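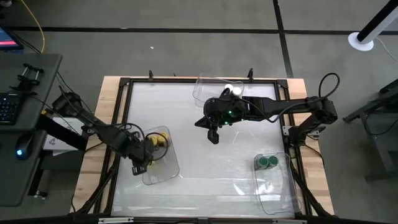
Two-arm cell, overhead camera, objects already in their bins.

benchrail
Swapped the Ladach fingers for Jornari ones on both arms on Monday. 34 picks with each set, same jars, same clear bins. Jornari dropped 2, Ladach dropped more and mostly on round lids. Has anyone run them on a Debnath controller?

tolstack
What grip force? Without that the comparison says little.

benchrail
20 N on both.

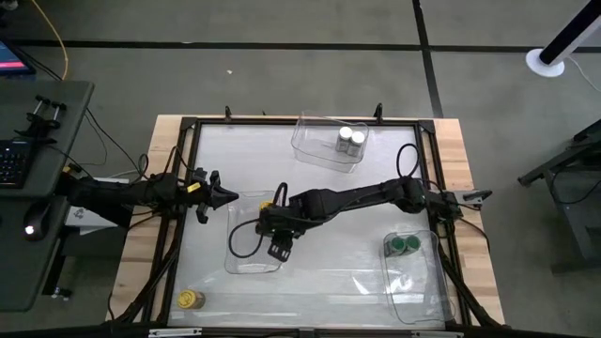 Same camera, yellow-lidded jar outside the bins.

kerf_left
Fingers are the wrong thing to blame. With both arms over the table the top view loses the bin under the wrist. I'd add a low side camera first. 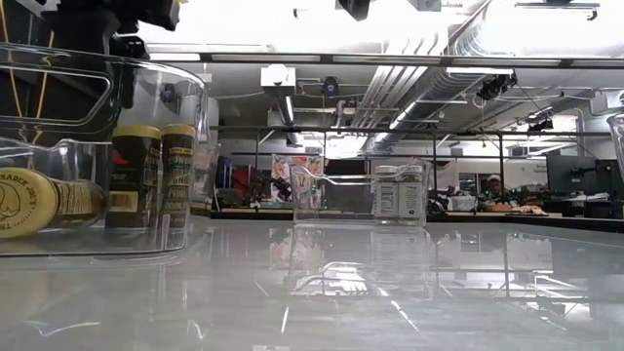
I run a Lenance at table height and it copes, but glossy tops give you a second jar in the reflection. Matt film fixed most of that for me.

tolstack
Disagree. Depth through a clear bin wall is poor from the side whatever film you use. Keep the top view and move the arm out before each capture.

benchrail
That costs me 200 ms a cycle — I can live with it. Side view for comparison:

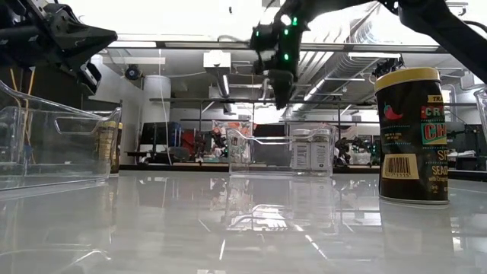
Low view, canister in the foreground, both grippers up.

kerf_left
Try it with both views on. Debnath takes two streams, but update the firmware.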